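Folding T-shirts on the bed, for people who own a perfectly good table

I have a perfectly good table. It has mail on it. It has had mail on it since February, and so the T-shirts in this house get folded on the bed, like most people's, and over the years I've gotten decent at it. The bed is the right size and it doesn't hurt your back much if you stand close. It also forces you to finish, unless you enjoy sleeping under a pile of laundry, and I have done that too.

What you need

A bed with a plain sheet pulled reasonably tight. Comforter and pillows off, on the floor or a chair, wherever you won't step on them.
Your clean shirts, dry all the way through. Check the collars.
A box or a drawer for the finished ones. Any box.

Step 1. Dump one shirt, not all of them

The classic mistake is tipping the entire basket out in the middle of the bed. Now you have no work surface and a small mountain. Leave the basket on the floor and bring shirts up one at a time. A wad is fine at this stage. 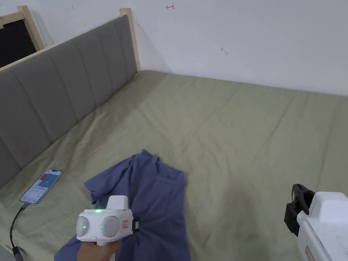 Find the collar first. If you go looking for the hem you'll pick up a sleeve half the time and then spend a while arguing with it. Once you have the collar, slide out to the shoulder seams, pinch one in each hand and give the shirt a single hard snap. My neighbor Loan Cù snaps hers three times and claims it replaces ironing. I've seen her shirts. It doesn't.

Step 2. Lay it face down

Collar pointing away from you, front of the shirt against the sheet. Smooth from the middle out to the sides with flat hands. A mattress has give, so press lightly; if you lean in, you make a dent and the shirt follows you into it.

Pull the sleeves out straight. Short sleeves like to tuck themselves under the body when you aren't looking.

Step 3. Sides in, then up

Fold one side in toward the middle, so the edge runs straight down from halfway along the shoulder. Fold the sleeve back on itself if it sticks out past the fold. Do the other side the same way. You should have a long strip with a collar at the top.

Now bring the hem up to just under the collar, and fold once more. For a drawer where shirts stand on edge, fold in thirds instead. I sell neither method. Charito Dagdag, who taught me the thirds version in 8 minutes flat, is religious about it, and her drawers do look better than mine.
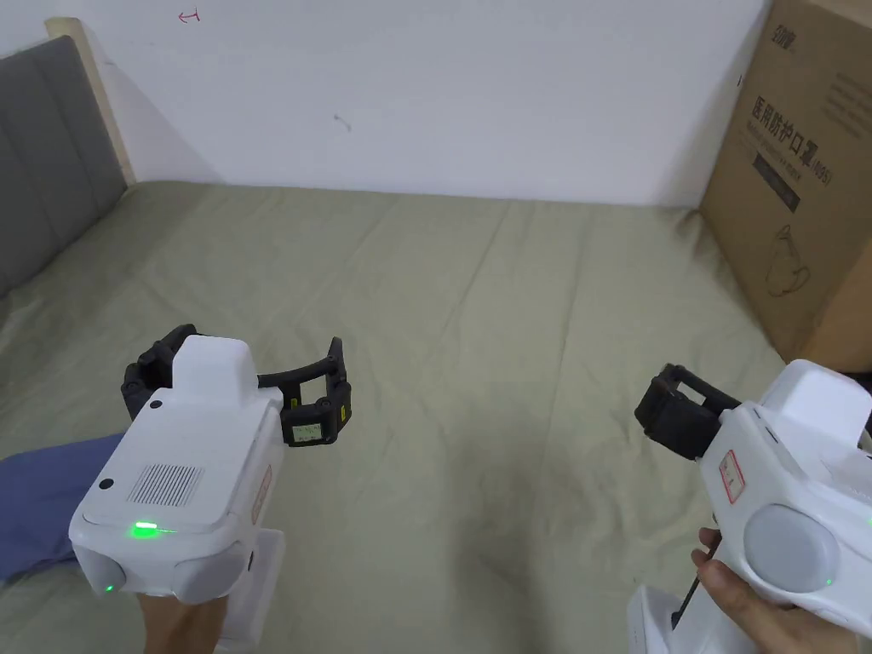

Step 4. Put it somewhere right away

A folded shirt left on the bed has a short life. Something gets dragged across it, or you sit down. Have the box or drawer open before you start and move each shirt over as you finish. Keep the stack low – tall ones lean, and then they go.

If you're packing for storage, put heavy shirts at the bottom and the ones you'll want first on top. Write the contents on the box, because whatever was printed there before will be no help to you in October.

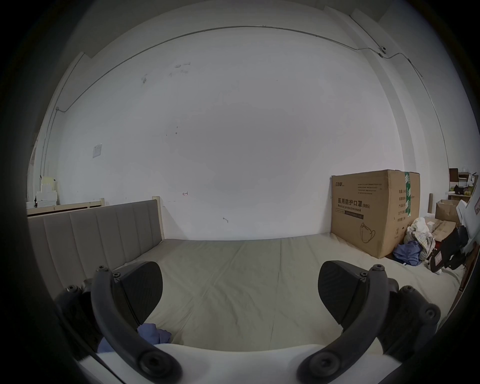

Blue cloth in a heap on the sheet, cardboard box at the far end of the bed.

Fixing a bad fold

Open it up and start over from Step 2. Tugging on the corners of a lopsided shirt only moves the problem to the other side. If the fabric is very slippery, roll it and move on with your life.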